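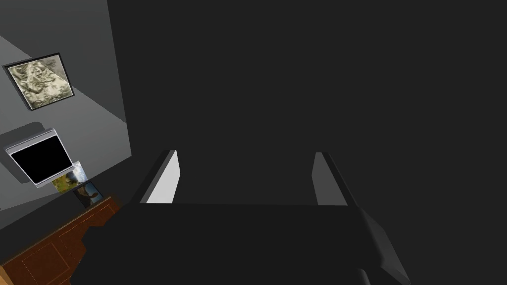 Pre-run checklist, Garitz demo room, April round

1. Stop button in reach before power goes on. OK. (I still like to press it once, just to hear the clunk!)
2. Grippers empty at start-up. OK.
3. Speed limit set to the Viton house rule. Had crept up to 27, put it back to 4.
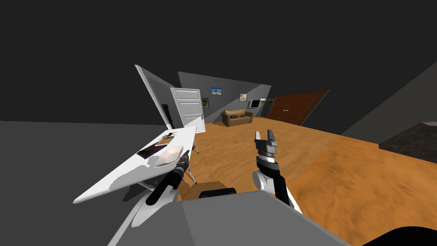

Mindadine wrote underneath: Could we have item 3 signed by two people? We do it that way and it saves arguments.

Fine by me, I've added a second box.

4. Floor round the arms checked for bugs, crumbs and anything else that could get underfoot. See my note below.

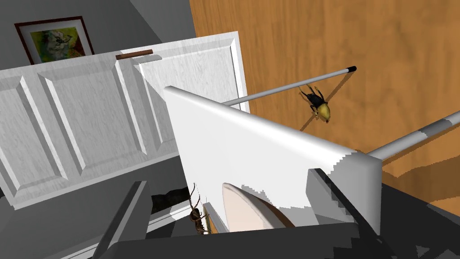
My note, then: I'd do item 4 before every run and again after lunch, it only takes around 2 minutes. Marchetti's form leaves it out altogether and I'd love to see it go in.

5. Log filled in. Still to do, sorry!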